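How to Get Tea and Coffee Stains Out of Mugs

I love a good mug, and I drink far too much tea out of all of mine, so I've gotten pretty good at bringing them back from the brown stage.
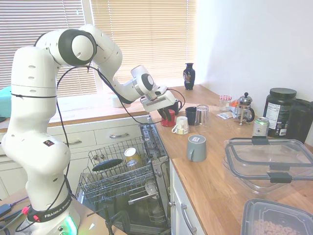 The brown film is tannin, and it builds up a little every time a drink sits and cools. Dish soap barely touches it. Baking soda does, and you probably have a box in the cupboard already!

What you need

Baking soda
A soft sponge or an old dishcloth
White vinegar (for the chalky ring, if you have hard water)
Denture tablets, optional but so satisfying

The basic scrub

1. Rinse the mug with warm water and pour it out. Leave the inside damp.

2. Shake in a heaping teaspoon of baking soda. Add a few drops of water and stir it around with your finger until it feels like toothpaste.

3. Rub the paste over the stain with the sponge, small circles, light pressure. Start at the bottom edge where it's darkest and work up. You should see the paste turning tan almost right away, and I still get a kick out of that every time.

4. Leave it for ten minutes, rub again, rinse well.

Most mugs are done at this point. Wash with soap as usual and dry.

For stains that have been there for years

Fill the mug with hot tap water, drop in one denture tablet and walk away for a couple of hours. Overnight is fine too. Craig Crichton put me on to this one after I complained about my big Wemside mug, which I'd given up on and was using for pens. It came out so clean that the pens had to move!

If you still have a shadow left, go back to the baking soda paste. Two rounds usually gets it.

Hard water rings

A white or gray crust near the rim is minerals, and that calls for vinegar. Use half vinegar, half water, let it sit 30 minutes, then wipe. Don't mix it with the baking soda. You get a fun fizz, but the two cancel each other out and you're left with salty water. And never, ever use vinegar together with bleach.

A few cautions

Skip steel wool. It scratches the glaze, and the scratches grab the next stain even faster. Gold or silver trim and hand-painted designs should get soap and the soft cloth only. For travel mugs, take the rubber seal out of the lid and soak it separately (mine had a whole secret tea layer under there).

Gray squiggly marks inside are usually from spoons. A cream cleanser with a soft cloth takes those off nicely, just rinse it twice.

I do a batch every Tuesday while dinner's in the oven. Next up will be teapots, including how to get down inside the spout.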